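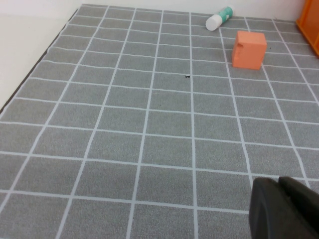 Fig. 1. Wrist camera view, glue stick and cube at the back of the mat.

Cutlery sorting arm, home build
Shadi Akl
2019-03-29

Goal
Get a small arm to pick up plastic cutlery and put it in the right part of a crate. Other stuff stays on the table on purpose so the picker has things to ignore. Built at the Aoun shared workshop, evenings mostly. Code is called Droder, my own, nothing fancy.

Parts
Arm — kit, second hand, all joints worked except the wrist, replaced that servo.
Gripper — two fingers, swapped the pads twice.
Cameras — one on the wrist, one fixed looking at the table.
Mat — gray with white grid. The lines are a bit wobbly so I dont use them for calibration, only for setting things down by eye.
Crate — orange bottle carrier, dividers already in it. Labels on the front rim, 勺 spoon, 叉 fork, 刀 knife. The labels are for people, Droder just has three drop points saved.

Build notes
Mounted the arm first, then had to unmount it, base plate was on backwards. Lost an evening. Cable run was the next problem. Zip tied too tight and the elbow pulled on it, so now there is slack. Fixed camera needs to see over the crate rim or the drop check is useless.
Drop height took the longest. Too low and the fingers hit the dividers, too high and the spoon bounces out. Ended up with a seperate height for each compartment.

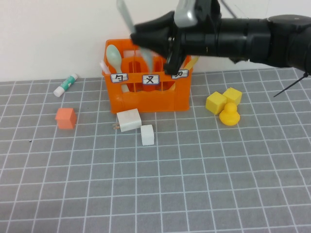 Testing
361 picks logged in total. 251 ended in the right compartment. Of the rest, most were grip misses, and 7 were full stops where I hit the button. Spoons best. Forks worst by a lot.

Forks are what I'd fix first if I had another month. The detector works on edges and color, and white plastic on light gray gives it almost nothing. I tried turning up the contrast, then it started finding forks in the grid lines. What does help is the shadow. With the fork lying tines down the view like in Fig. 3 there is a thin dark strip along the right side of the head, much stronger than the fork outline itself. So the next version looks for the strip first and then checks for tines next to it. Only works if the lamp stays put, I know.
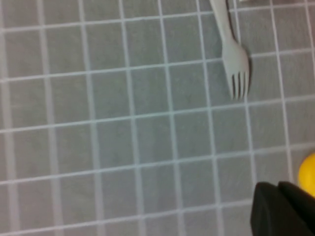 Fig. 3. Fork from the wrist camera.

Yellow is the opposite problem. Anything yellow gets picked up by the detector right away, even partly out of view at the side like the round thing by the gripper in Fig. 3, and Droder wanted to go there before the fork. Fixed with an ignore list by color. Crude but ok for now.

Still to do
Fork detector, see above.
Lamp on a proper bracket.
Redo the saved drop points, crate gets bumped and then everything is off.
Write up the wiring before I forget it.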